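Ordinary Storage: Short Course in Household Order
Handout 3 -- Things that stand up in other things

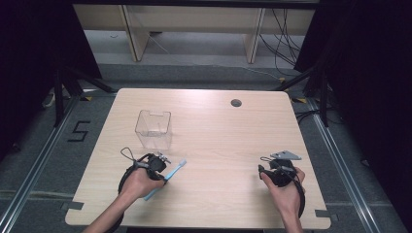

Fig. 3.1. Toothbrush in the hand and clear box, empty.

Read this before the session, or at least on the bus. Last time we dealt with flat things in drawers, and several of you said you found it dull. It was dull. Drawers are. Tonight we move to upright storage, where there is a little more drama, most of it caused by gravity.

1. What counts as upright storage

Any container in which the thing kept is longer than the container is deep, so that part of it sticks out of the top. Umbrella stands, pencil pots, utensil jars, the vase where Stuart Lightfoot keeps his knitting needles. The toothbrush holder is the case we shall use throughout, for the plain reason that everyone has one and almost everyone dislikes it.

The opposite is enclosed storage, where the thing goes in and vanishes. Enclosed storage looks tidier and is where you will find, in November, the spare key you replaced in spring.

Some terms for the rest of the handout:

Mouth: the opening of the container.
Foot: the part of the thing that touches the bottom.
Lean: the angle at which the thing comes to rest once you have let go.
Company: whatever else is in there with it.

2. The container

The box in Fig. 3.1 is clear plastic, open at the top, taller than it is wide, with a notch in the rim on the far side. I would like you to think about that notch for a minute before class. A notch gives a handle somewhere to lie. If you turn the box so that the notch faces you, you will put things into it differently, and I am curious whether you notice yourselves doing it. Ville Kuusisto insists he doesn't. He does.

Clear containers divide people. In favour: you can see what is in them, including whether there is anything in them at all. Against: you can see what is in them. A tooth mug is a damp place by nature, and an opaque one lets you put off knowing about the bottom of it for weeks. I used to own a handsome brown stoneware one. We shall say no more about the bottom of that.

My own rule is clear for anything wet and opaque for anything ugly. Toothbrushes are frequently both, and you will have to decide which bothers you more.

Height matters more than width. A container that is too short for its contents is a tipping machine -- one brush leaning on one side and over it goes, usually into the basin, occasionally somewhere worse. As a working figure, the walls should come up at least 40 per cent of the length of the longest thing kept. Half is better. Much more than that and you are fishing about with two fingers at six in the morning.

Weight comes next. Light plastic holders are cheap and wash well, but they depend on balance. If yours falls over when it has one brush in it, try the brush on the other side before you buy anything. I have known people spend 300 on a new bathroom shelf when the old holder only wanted moving away from the towel.

3. The thing itself

A toothbrush has a head and a handle and very little else to recommend it. For storage purposes the head is the clean end and the handle is the dirty end, though most of us behave as though it were the other way about, and scrub the head while ignoring a handle that has been in everybody's fist since the day it was unwrapped.

Head up, then. The bristles want air. A brush stored head down sits in whatever has drained off it, and whatever had drained off the last one.

The pale blue brush with white bristles in the figure has its head pointing up and in towards the middle of the table, with the handle running down the other way. Look at the slope of it. A brush held at that sort of slant has to be brought upright at some point if the foot is to go in first, and the main part of tonight's exercise is deciding when. Turn it early and you have a long level carry with a vertical brush. Turn it late and you are doing the awkward bit directly over the mouth, where there is least room to be clever. Both schools have followers. Orvokki Ruotsalainen turns early and is very serene about it. I turn late, and the class has seen the results.

4. The surface

Practise on a bare table first. A bathroom shelf is a dreadful place to learn anything: it is narrow, it is wet, and there is a razor on it.

Pale wood is kind to the eye under an even light, but it does no favours to clear plastic. You see the grain straight through the walls of the box, and what you have to go by are the edges and a few faint reflections. If you find yourself reaching short, this is probably why. Move your head a little to one side until the rim shows, and then reach.

Mind the cable hole towards the far right of the table. It is small and round and it was put there for the convenience of people with computers. It has no place in upright storage, although I will admit that a pencil stands in one rather well.

Rounded corners on a table are nice for hips and bad for pencils. Keep your box well in from the edge.

5. The exercise

Work alone for the first part and in pairs after the break.

a) Set the box to the left, a little back from the middle. Leave it empty.
b) Take the brush in your left hand. Left-handers may look smug.
c) Carry it to the box and place it, foot first, head up. Let go.
d) Write down the lean. "A bit to the left" is a perfectly good entry. Protractors are not needed, Dionysis.
e) Take it out again and do it five times more with the notch facing away, then the same with the notch facing you.
f) Swap hands. Notice how the box, which was conveniently near, is now across your own chest.
g) In pairs: add company. One person places a second brush while the other keeps quiet. This last part is the hard one.

The free hand deserves a word. Some people use it to steady the box, some hold it ready at the other side of the table as if waiting to be introduced. Either is allowed. If you steady, hold the box low down, near the base. A hand on the rim gets in the way of the mouth, and sooner or later gets toothpaste on it.

6. Common faults

Dropping. The brush is let go of before the foot has reached the bottom. Makes a loud noise in plastic and a louder one in glass.

Threading. Bringing the foot to the mouth very slowly, with the tongue out. Harmless, but you will be late for work.

Raking. Dragging the bristles across the rim on the way in or out. This comes of going in head first, or of taking the brush out sideways, and it undoes whatever good you did by storing it head up.

Crowding. Four brushes, a comb, a tube of something, and a thermometer that belongs to a previous tenant. Heads touch. Empty the lot on to a towel and put back only what was used this week.

The Kundel manoeuvre. Named after the guest house where I first saw it: a brush laid flat across the top of the holder, in defiance of all concerned. It looks elegant. It rolls.

7. For next time

Bring one upright container from home, washed, with its usual contents in a separate bag. Do not tidy it up first. Hanne Ojala brought hers ready sorted on the last course and we had nothing to talk about for an hour.

Measure two things, container and longest item, and write both on the back of this sheet. If you have no ruler, there are a few in the Manninen tin by the door, together with some string and a great many rubber bands, which are the subject of Handout 5.

Those who missed Handout 2 (Drawers) can collect a copy at the break. I printed 100 and have a depressing number left.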